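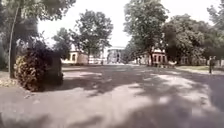
Herivville route, tree shade across the full width of the road.

Thread on the uncommanded stop we logged with the Plostach delivery unit in April 2020. Short version: the emergency stop worked, the restart logic did not.

The unit was 900 m into the route, under manual supervision, when the localization node stopped publishing. Wheels kept turning on the last velocity command until the watchdog fired.

Watchdog timeout was set to 500 ms. Our safety case says 70. The larger value was a bench setting that got merged with the release config.

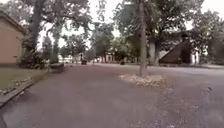 Brakes engaged, the unit held position, fault lamp came on. All as designed. Then localization came back and the drive controller cleared its own fault.

It should not be able to do that. A latched stop needs a person to release it. Ours was latched in the user interface and nowhere else.

So the operator's screen said STOPPED while the motors were enabled. The unit crept forward for 5 seconds before the operator hit the physical button. No contact, no damage.

Why the node dropped out: memory growth in the map matcher. Talukder reproduced it on the bench by replaying the log in a loop. Lighting had nothing to do with it, which was my first guess and cost us a day.
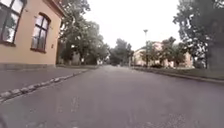

Changes so far. The latch now lives in the drive controller firmware. Release takes a key switch on the chassis. Bench and field configs are in separate repositories, and the unit refuses to boot if the timeout doesn't match the signed value.

Not fixed: the memory growth itself. We restart the matcher before every run for now.

Clernbridge runs the same controller board. They have our log and the patch. If you have a unit with the December firmware, check where your latch is stored before you drive it again.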